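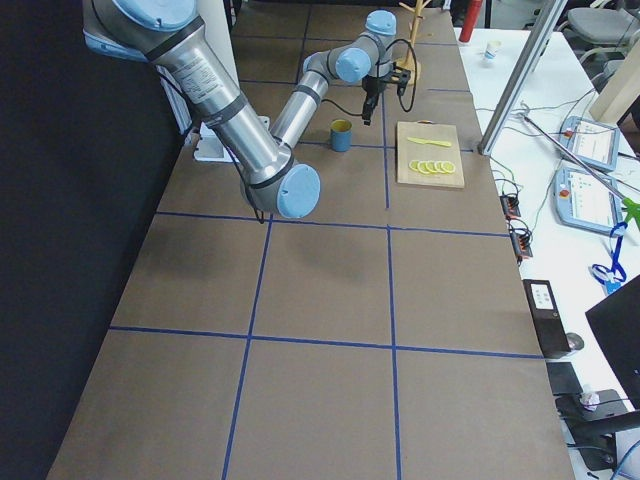
Diane Boychuk wrote in to ask whether a softener sized for the old house would carry over to a new one, and the short reply is that it depends on the hardness at the new address, which has to be tested first.

Support > Water Treatment > Softener FAQ

What size softener do I need?

Multiply daily water use in gallons by hardness in grains per gallon. The result is the number of grains the resin must remove each day. Most of our customers in Aston measure 8 grains per gallon. Homes on private wells in Bradby run higher and vary with the season, so use a test taken in October or later, after the water table has settled.

Add an allowance for dissolved iron if the test shows any. Iron takes up resin capacity and is harder to flush out than calcium.

How often should the unit regenerate?

A metered valve regenerates when the counted volume reaches the set point. A timer valve regenerates on schedule whether or not water was used. For a two-person household on a metered valve, a set point of 900 gallons is a reasonable start. If soap stops lathering before the cycle runs, lower it.

The factory start time is 2 a.m. During the cycle the house receives untreated water through the bypass port. Change the start time if anyone runs laundry overnight.

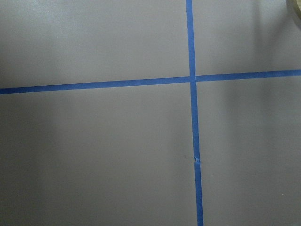
Which salt should I use?

Evaporated pellets leave the least residue. Solar crystals are acceptable where the brine tank is cleaned every year. Rock salt contains insoluble matter that collects under the brine well – we do not recommend it with the Dusberg valve, which has a narrow injector.

Potassium chloride works in all current models. Raise the salt dose setting when switching, as it regenerates the resin less efficiently by weight.

The salt level has not dropped in weeks. What is wrong?

The usual cause is a salt bridge, a hard crust with a hollow space under it. Push a broom handle straight down through the salt. If it stops and then breaks through, clear the crust and run a manual cycle. Do not strike the tank wall.

If there is no bridge, check the injector screen and the drain line. A kinked drain line prevents the valve from drawing brine. On the Bezerra cabinet models the line exits low on the back panel and is easily pinched when the cabinet is pushed against a wall. 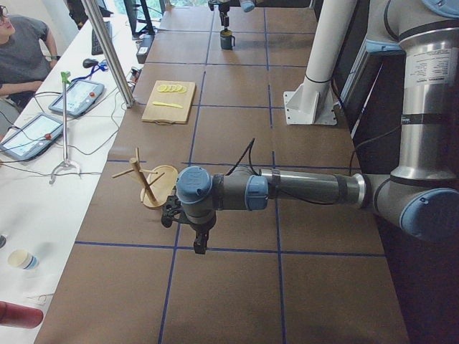
After straightening the line, start a manual cycle and watch the brine stage. The water level in the tank should fall steadily. A level that rises during this stage points to a worn seal or a plugged injector, and the valve will need service.

Can I water the lawn with softened water?

Outdoor taps should be plumbed ahead of the softener. Sodium builds up in soil over time, and irrigation uses up capacity quickly. A single afternoon of sprinkling can pass 2,000 gallons on a large lot.

What happens in a power failure?

Valve settings are held in memory for up to 24 hours. After a longer outage, reset the clock; hardness and salt dose are stored separately and do not need to be entered again. A cycle interrupted partway resumes when power returns. If water runs to the drain without stopping, turn the bypass to the closed position and call the service desk.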